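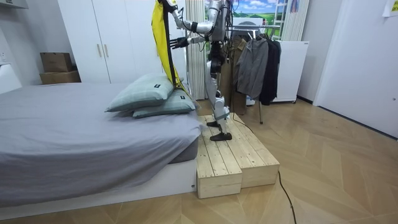 Small Bedroom, Guest Room and Wardrobe - Your Questions

Category: Home Care > Bedroom & Closet
2,116 views | 9 shares | 5 comments

How should I hang a shirt with a glossy fabric?
Lay it flat on the bed first and put the hanger in through the neckline. Then arrange the shoulders one after the other. Glossy fabric slides easily, so please choose a hanger which is wide enough for the shirt. 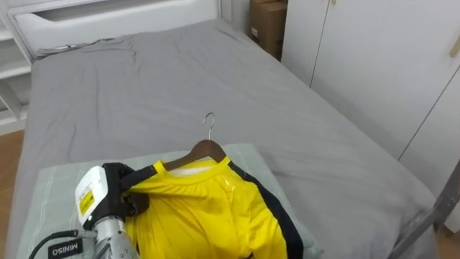 Yellow long-sleeved shirt with a dark wooden hanger, laid over a pillow.

May I leave the pillows on the bed while I sort clothes?
Yes. Many of our readers put them together at the foot end, and the middle of the bed stays free for folding.

My fitted sheet always has wrinkles. What do I do wrong?
Probably nothing. Check the depth of your mattress before you buy - a sheet which is too deep will never lie smooth. In our guest room in Virnirberg we pull the four corners again each morning, and this is enough.

Is a wooden step good in a room with a wood floor?
It is useful when the wardrobe is tall. Put felt under the step, especially on herringbone, and brush the felt clean every April.

Where do I keep clothes for the next season?
A cardboard box is fine for a dry room. Write the content on a label and turn the label to the front.

Who answers these questions?
Emil Zwahlen reads all of them. He answers in the evening, usually after 9.

5 comments

Related:
Cluneck: how to measure a closet rod
Folding or hanging? Long sleeves in a small wardrobe
Care of unfinished pine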